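Nerkidley 사용자 커뮤니티 > 소프트웨어 > 인식/계획

양팔 휴머노이드로 선반 트레이 집기, 손이 선반 앞턱 근처에만 가면 계획이 실패합니다

작성자: 선반앞에서 | 2018년 1월 30일 | 조회 439

안녕하세요! 눈팅만 하다가 처음 글 올립니다. 요즘 양팔 로봇으로 노란 2단 선반에서 검은 플라스틱 트레이를 집어 옮기는 작업을 짜고 있는데, 너무 재미있어서 퇴근을 못 하고 있습니다. 원격조작으로는 잘 됩니다. 문제는 같은 동작을 플래너에 맡길 때예요.

구성은 이렇습니다. 계획은 Siltar 플래너, 인식은 머리 카메라 깊이 영상으로 직접 짠 노드, 손 제어는 Nerkidley 기본 드라이버입니다. 트레이는 길쭉하고 모서리가 둥근 모양이고 테두리가 올라와 있어서, 왼손으로 테두리를 아래쪽에서 감싸 쥐는 파지를 쓰고 있습니다. 오른손은 그동안 손가락을 펴고 대기합니다.

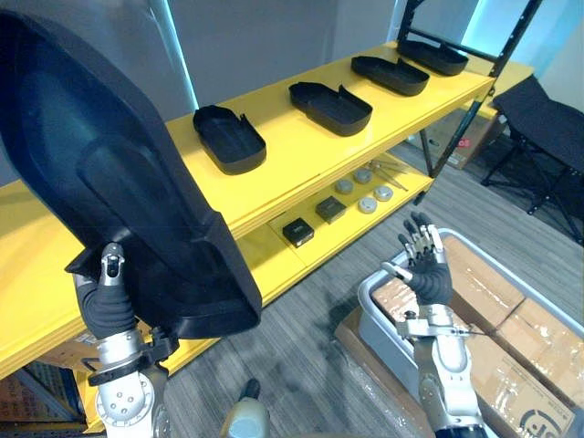 증상은 두 가지입니다.

첫째, 왼손 목표 자세를 선반 앞턱 가까이에 주면 "시작 상태 충돌"이 뜨면서 계획이 아예 시작을 안 합니다. 눈으로 보면 손과 선반 사이가 충분히 떨어져 있거든요. 점유 격자를 띄워 보면 손가락 주변에 복셀이 덕지덕지 붙어 있습니다. 자기 몸 필터는 켜 놨습니다.

둘째, 트레이 자세 추정이 가끔 180도 뒤집힙니다. 길이 방향은 잘 잡는데 앞뒤를 헷갈립니다. 어제 저녁 기록으로 199번 돌려서 72번 뒤집혔습니다. 테두리에 작은 홈이 있어서 사람 눈에는 구분이 되는데, 제 노드는 점군 주성분만 보고 있으니 당연한 건가 싶기도 하고요.

복셀 크기를 줄여 보고 패딩도 0으로 해 봤는데 첫째 증상은 그대로였습니다. 어디부터 봐야 할까요? 힌트만 주셔도 감사히 파 보겠습니다!

손목두개

오, 이거 제가 9월에 똑같이 겪은 문제네요! 반갑습니다.

첫째 증상은 필터가 켜져 있느냐보다 필터가 쓰는 관절 상태의 시각을 먼저 보세요. 깊이 영상은 찍힌 시각이 있고 관절값은 관절값대로 들어오는데, 필터가 "가장 최근 관절값"을 갖다 쓰면 팔이 움직이는 동안 로봇 모델이 영상 속 손보다 앞서 나갑니다. 그러면 영상 속 손가락이 모델 바깥에 놓이고, 필터는 그걸 장애물로 남겨요. 팔이 멈춘 뒤에도 그 자리가 가려져 있으면 복셀이 안 지워지고요. 선반 앞에서 유독 심한 것도 설명이 됩니다. 손이 선반을 가려서 카메라가 그 뒤를 다시 볼 기회가 없거든요.

확인하는 법은 간단합니다. 팔을 완전히 세우고 격자를 비운 다음 한 프레임만 넣어 보세요. 깨끗하면 시각 문제, 그래도 붙어 있으면 모델이나 외부 보정 문제입니다. 시각 문제라면 영상 시각에 맞춰 관절값을 보간해서 필터에 넘기면 됩니다. 저는 이걸 고치고 플래너가 한 번에 경로를 뱉는 걸 보고 혼자 박수를 쳤습니다.

모델 쪽이면 손목을 보세요. 손목에 감긴 띠나 케이블 뭉치, 커넥터 같은 건 기본 URDF에 없는 경우가 많습니다. 정확히 그릴 필요 없이 원기둥 하나 씌워서 필터용 모델에만 넣어 주세요. 충돌 검사용 모델까지 같이 키우면 이번엔 선반 사이로 손이 못 들어갑니다.
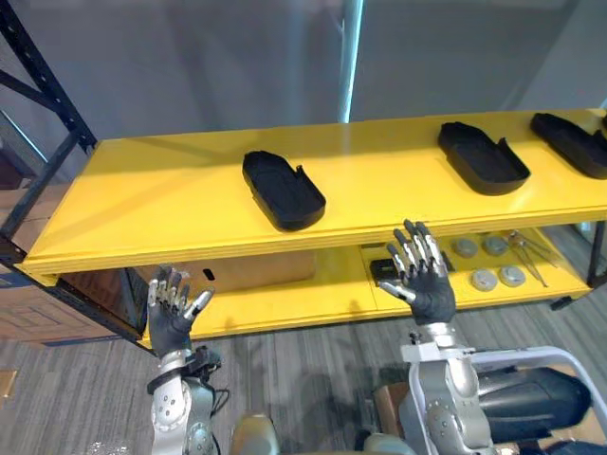
그리고 상판과 하판을 평면 하나로 뭉뚱그리지 말고 각각 상자 물체로 장면에 등록하는 걸 추천합니다. 선반은 안 움직이니까 치수를 재서 고정 물체로 넣고, 그 영역의 점은 격자에서 빼 버리세요. 앞턱도 얇은 상자로 따로 두면 접근 방향을 잡기가 훨씬 편합니다. 격자는 상자나 공구처럼 자리가 바뀌는 것들만 맡게 되고, 계획 시간도 눈에 띄게 줄어요.

쥔 다음에는 트레이를 손에 부착 물체로 붙이는 것도 잊지 마세요. 안 붙이면 들고 있는 트레이가 통째로 장애물이 됩니다. 부착할 때 접촉 허용 링크에 손가락 링크를 전부 넣어야 하는데, 엄지를 빼먹는 분이 정말 많습니다(저요).

밤샘튜닝

패딩 0은 하지 마세요. 위험합니다. 그냥 Tôn으로 갈아타면 다 됩니다.

홈파인테두리

윗분, Tôn도 필터에 관절값을 늦게 주면 똑같이 유령 복셀 생깁니다 ㅎㅎ 패딩 얘기는 동의해요. 원인을 찾은 뒤에는 원래 값으로 돌려놓으세요.

저는 둘째 증상만 답할게요. 주성분 축에는 부호가 없습니다. 길이 방향 벡터와 그 반대 벡터가 똑같이 맞는 답이라 어느 쪽이 나올지는 점 분포의 잡음이 정합니다. 이미 눈치채신 대로 홈을 쓰면 돼요.

순서는 이렇게 해 보세요.

1. 지금처럼 주성분으로 초기 자세를 구한다.
2. 그 자세와 180도 돌린 자세, 2개 후보를 만든다.
3. 후보마다 트레이 모델의 테두리 윤곽을 영상에 투영한다.
4. 홈이 있어야 할 구간만 잘라서 깊이 차이를 점수로 매긴다.
5. 점수 차이가 문턱값보다 작으면 결정을 미루고 머리를 조금 돌려 다시 본다.

4번에서 윤곽 전체로 점수를 내면 홈의 영향이 묻혀 버립니다. 꼭 그 구간만 보세요. 검은 플라스틱은 깊이값이 잘 비니까 빈 픽셀은 점수에서 빼고, 유효 픽셀이 너무 적으면 5번으로 보내면 됩니다. 깊이가 영 안 나오면 컬러 영상 에지를 쓰세요. 노란 선반에 검은 테두리라 대비가 아주 좋습니다. 부러운 조건이에요!

한 가지 더. 트레이를 줄지어 놓으면 이웃 트레이 점이 섞여 중심이 밀릴 수 있으니 상판 평면을 뺀 다음 군집을 먼저 나누세요. 화면 끝에 걸려 일부만 보이는 트레이는 후보에서 빼는 게 낫습니다. 반만 보이면 길이 방향부터 틀어집니다.

Ornville 저장소의 예제 폴더에 후보 비교 노드가 올라와 있습니다. 모델 파일만 바꾸면 돌아갈 거예요.

선반앞에서 (작성자)

와, 답변 감사합니다! 방금 팔 세우고 한 프레임만 넣어 봤더니 손가락 쪽은 깨끗하고 손목에만 복셀이 남네요. 시각 문제랑 모델 문제가 둘 다 있었나 봅니다. 보간부터 넣고 원기둥 씌워 보겠습니다. 뒤집힘은 후보 비교로 다시 짜 볼 건데, 홈 구간 문턱값은 어떻게 정하셨는지 혹시 보시면 댓글 부탁드려요.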